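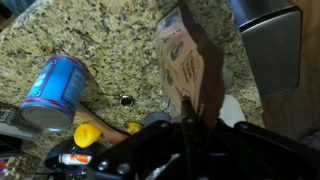 Brown paper package held in the gripper over a granite counter, with a blue can lying on its side nearby.

Trelow Gripper Kit — Gallery
Posted Friday, June 9, 2023

The Trelow kit is a gripper and a small wrist camera, sold together by Reltia. It fits most light arms and ships with 2 sets of fingers, narrow and wide. The narrow set is fitted in the shot on this page. The full kit weighs some 700 grams.

We are testing it on kitchen pickup work, one item at a time. The list has 32 items on it, mostly groceries. Paper packaging is the part we care about most — it creases easily, and the grip force has to be set low. The default setting is 3, and it can be changed from the control app.

The kit can be ordered with or without the camera. More pictures will be added in July, when the wide fingers go on.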